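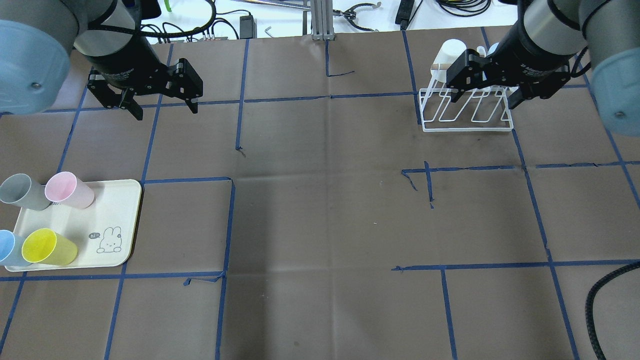
Most teams that teach robots by example keep the wrong ones. They save the clean runs and throw away the fumbles, and then wonder why the arm gives up when a cup is tipped over.

At Sosirik we recorded 1272 examples of one chore, putting cups on a drying rack. Sneha Kushwaha wanted to delete 340 of them as sloppy. I argued against it, and I still would.

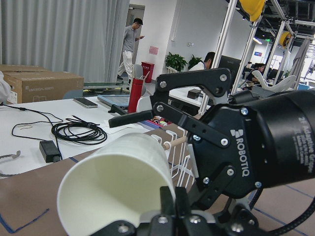
A sloppy example is one where the operator had to think. Standing cups are easy and we had plenty of those. A paper cup on its side in front of the rack, with the gripper right over it, is a harder start, and I would trade five tidy runs for one like it. The operator may need two or three tries. Those tries are the lesson.

There are limits. If the operator was tired or talking, throw the run out. Uwe Rathjen labels the reason for every deletion – it takes him 14 seconds – and I think every team should do the same. A short label is cheap, and a deleted run can't be asked later why it went.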